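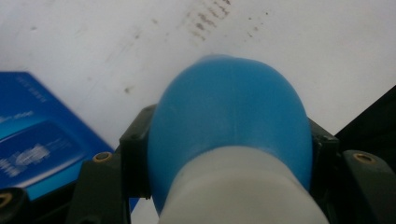 Milstead Books to Publish Complete "Lerkov Ferry" in One Volume This July

For release 13/03/2019

Milstead Books will publish the complete run of the graphic novel series Lerkov Ferry in a single hardcover this July. The new edition brings together all 39 chapters of the story for the first time in English, including the last four, which have only been available in Polish until now.

The series was first published in Poland by Szczepańska Editions as a run of thin black-and-white paperbacks. It follows a ferry pilot who works the river crossing at Lerkov, a border town that changes hands twice in the course of one winter. She carries soldiers, farm animals, mail and, on one long night in the middle of the book, the whole contents of a town library. When the bridge upstream is repaired and the ferry is no longer needed, she takes the boat downriver to look for the brother who taught her to run it.

English-language readers may know the early chapters from three paperback volumes that have been out of print for several years. Those volumes were printed at a reduced size, and some of the smaller lettering was hard to read. The Milstead edition restores the pages to the size at which they first appeared, and every chapter has been lettered again from new scans of the original art.

The translation is also new. Earlier English versions left the river songs in Polish with notes at the back of each book. In this edition the songs are translated on the page, and the Polish text is printed in full in an appendix. Place names have been made consistent from start to finish, so that the village called Stone Landing in one of the old volumes and Stony Quay in the next now has one name.

The finished book runs to 443 pages. Along with the main story it includes:

The short story "Ice at Lerkov," drawn before the series began and set 12 years earlier
All of the original Polish covers, in color
A map of the river, redrawn for this edition
A section of pencil sketches and unused pages from the final chapter
The river songs in Polish

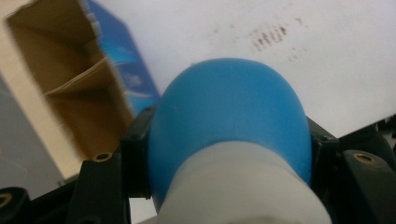
Blue dome on a light gray base.

Villholm to follow in the same format

Milstead has also acquired English rights to Villholm, a shorter companion story from the same publisher. Villholm takes place on an island at the mouth of the river and picks up two characters from the second half of Lerkov Ferry – the customs clerk and the boy with the accordion – some years after the events of the main series. It can be read on its own. A publication date will be announced once the translation is finished.

Readers who have the old paperbacks should note that chapter numbers have changed. The first English volumes joined some of the shorter chapters together, while the new edition goes back to the original divisions. A table at the back of the book shows where each of the old volumes begins and ends.

Limited edition

In addition to the regular hardcover, Milstead will produce a limited edition of 100 numbered copies. The limited edition is bound in gray cloth with a ribbon marker and comes in a slipcase with a separate print of the Lerkov map. It will be sold only through the Milstead website, with a limit of one copy per household. Orders open in July on the same day the regular edition goes on sale. Copies will not be held or reserved ahead of time.
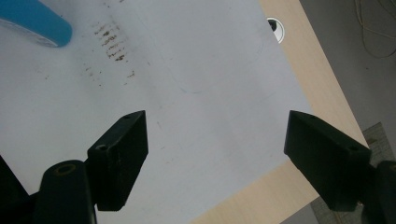
Bright blue rounded object and brown marks on a white surface.

Information for stores and libraries

The first printing of the regular hardcover is set at 3,952 copies. Stores may order through their usual distributor or from Milstead directly. Damaged copies will be replaced while stock lasts. The limited edition is not available at trade terms.

Libraries can request a reading copy of the first six chapters as a digital file. The publisher recommends the book for older teens and adults. It contains scenes of war and some strong language, and chapter 22 shows the death of an animal.

Review copies will be sent out in the order in which requests are received. Please include the name of your publication or website, a mailing address, and whether you would prefer a printed or digital copy. Sample pages and cover art are available on request for use with reviews and listings.

About Milstead Books

Milstead Books publishes graphic novels and comics in translation, with a focus on finished series that have never been fully available in English. Press questions should be sent to the publicity office through the contact page on the Milstead website.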